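4. Arranging the flowers and the table accessories

This section is for the Likdale display table, order number 3304, with the accessory set from Drerkum. Please finish section 3 (fixing the legs and levelling the top) before you continue. The table must stand firmly and must not rock when you press on a corner.

4.1 Before you begin

Wipe the table top with a soft, slightly damp cloth and let it dry for 2 minutes. Do not use scouring powder. It leaves grey marks on the white surface, and these marks cannot be removed later.

Take the accessories out of the carton one by one. Keep the tissue paper. You will need it if you store the set between seasons.

4.2 Placing the pot

1. Put the flower pot on the table with the opening upwards. Do not pull it over the surface — lift it and set it down.
2. Turn the pot until the better side looks towards the visitor. The ribs are the same all around, but small differences in colour are possible.
3. Leave at least one hand's width between the pot and the edge of the table.

Note: The pot is intended for artificial flowers. If you wish to use fresh flowers, put a glass with water inside the pot. Do not pour water directly into it.

4.3 Placing the tulips

1. Remove the paper band from the stems.
2. Hold the stems together, a little above the opening of the pot. Do not hold the bouquet by the flower heads, they can come off.
3. Lower the bouquet slowly until the stems touch the bottom.
4. Open the bouquet with your fingers, beginning from the outer flowers. The heads should stand at different heights.

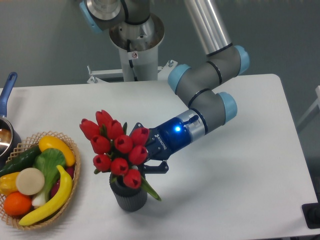 Figure 4-1. Red tulips in the dark grey pot, with the produce basket and the saucepan on the left.

If the bouquet leans to one side, lift it out completely and begin again from step 2. Bending the stems by force inside the pot can scratch the inner wall. For wide pots a foam ring is available from Alhassan under part number 743.

4.4 Basket and saucepan

1. Put the round basket to the left of the pot. Fill it with the plastic produce, large pieces first and small pieces on top.
2. Check that no piece lies higher than the flowers.
3. Put the saucepan beyond the basket, at the left end of the table. The whole base of the pan must rest on the table top.

Caution: The plastic produce is not food and is not a toy for small children. Keep it away from heaters and from strong sunlight.

Caution: Never put a hot saucepan on the table. The surface can be damaged already after a short contact.

4.5 Care

Dust the tulips once a month with a dry brush. The basket can be cleaned with the same brush — please do not wash it, the woven parts lose their form when they become wet. Colours of the Dutance flower range can become paler after one summer near a window. Such a change is not covered by the guarantee.

Continue with section 5, Changing the display.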